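Chapter 7
Working in the Shop: Building Scenery for a Dance Company

Most people who enter technical theater learn to build for plays. A play gives the carpenter walls, doors, stairs and furniture, and the actors spend the evening walking around them at an ordinary pace. Dance asks for something else. The floor has to be clear, the wings have to be open, and anything that stands on the stage has to take the weight of a person who arrives at a run. This chapter covers the shop side of that work: how a dance set is planned, how the pieces are built, and how they are put up and taken down on tour.

After reading this chapter you should be able to explain how a dance floor is laid over a stage deck, read a simple ground plan for a dance piece, choose joints and fasteners for a unit that dancers will climb on, and draw up a load-in schedule for a small company.

Before you start, review the section on stage directions in Chapter 2 and the safety rules at the end of Chapter 4. The terms upstage, downstage, wing, leg, border and batten are used here without further explanation.

7.1 The Osell Company's Problem

Osell is a modern dance company that tours with a small crew and one truck. For its evening-length piece Gillell, the choreographer asked for a tall wooden structure with a platform near the top. Dancers would climb it from behind, stand on it, lean out from it and drop from it to the floor. The same structure had to turn a full circle during the second section, with two people on it, and come to rest on its mark in the dark.

The first design was a solid unit built like a stair landing. It was strong enough, but it weighed too much to turn smoothly and it took up the whole rear third of the truck. The second design was an open frame with the platform bolted to four posts. It was light, it turned well, and it swayed. Dancers will put up with a hard surface or a narrow one if they know about it in rehearsal. They will not work on a surface that moves under them in a different way each night.

The shop settled on a third design, with a closed lower half and an open upper half. The weight sits low, the lower panels act as bracing, and the posts above them are short enough to stay stiff. We will return to this unit several times in the chapter, and its ground plan is given as Plan 7-A at the back of the book.

7.2 The Floor Comes First

In dance, the floor is the most important piece of scenery. A sprung floor gives a little under load and protects the knees, shins and lower back. Many touring houses have one. Many do not, and a company may find itself on hardwood laid straight over concrete. A crew should know which kind it is getting long before the truck is loaded, and the question belongs on the first page of the technical rider.

Over the deck goes the dance surface, usually vinyl sold in rolls. The rolls are laid side by side, most often running from stage left to stage right, and the seams are taped. Let the rolls relax before taping. Vinyl that has been in a cold truck will be stiff and will not lie flat, and if it is taped while cold it can ripple later under the lights. Sweep the deck first, then sweep it again. A single screw left under the vinyl will work its way through by the end of the run, and a dancer's foot will find it.

Scenery that rolls must be tested on the same surface it will be used on. Casters that run quietly on bare wood may drag on vinyl or leave marks. The Gillell unit was first tested on the shop floor and had to be refitted with softer wheels when it reached the rehearsal studio.

7.3 Joints, Fasteners and Finishes

A unit for dancers is subject to side loads that a play rarely produces. A dancer who lands on a platform and pushes off again is trying to rack the frame out of square. For this reason, nails alone are never used in a joint that carries a person. Use bolts with washers and lock nuts wherever the unit comes apart, and glue and screws wherever it stays together.

Every edge that a hand or foot may touch is rounded over and sanded. Run a cotton rag along each edge after sanding. If the rag catches, sand again. Bolt heads are sunk below the surface and covered.

Dark finishes are common in dance because they let the light pick out the body. They also hide damage. A crack that would show at once on a pale surface can go unseen on a dark one, so inspection is done by touch as well as by eye, with the work lights on.

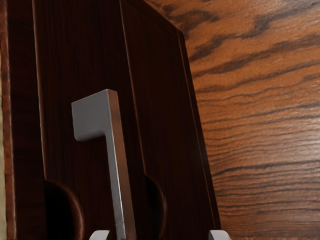
Page last modified: December, revision 14

7.4 Loading In

The usual order for a dance load-in is lights first, then soft goods, then floor, then scenery. The lights are hung and roughly focused before the vinyl goes down, so that ladders and lifts stay off it. The Gillell tour allowed 13 hours from the opening of the dock to the first company class on stage. Class is fixed in the schedule and does not move. If the crew falls behind, the time is taken from focus or from the cue-to-cue, and the stage is handed over clean.

Each part of the unit carries a stenciled number. The Osell shop numbers by production and then by part, so that everything belonging to Gillell begins with 3014. A local crew that has never seen the set can sort the stack by reading the numbers and put it together from the drawing.

Key Terms

Dance surface - the vinyl laid over the deck and taped at the seams.
Rack - to twist out of square under a side load.
Sprung floor - a floor built to give under the dancer's weight.
Technical rider - the part of the contract that lists what the house must supply.

For Further Practice

Measure the stage in your own school and draw it to scale. Mark the wings and the crossover, then work out how many rolls of vinyl you would need to cover the playing area. Compare your drawing with the worked plan in the Jacobs workbook, Unit 7, and keep it. You will need it again in Chapter 8, when we hang the side light.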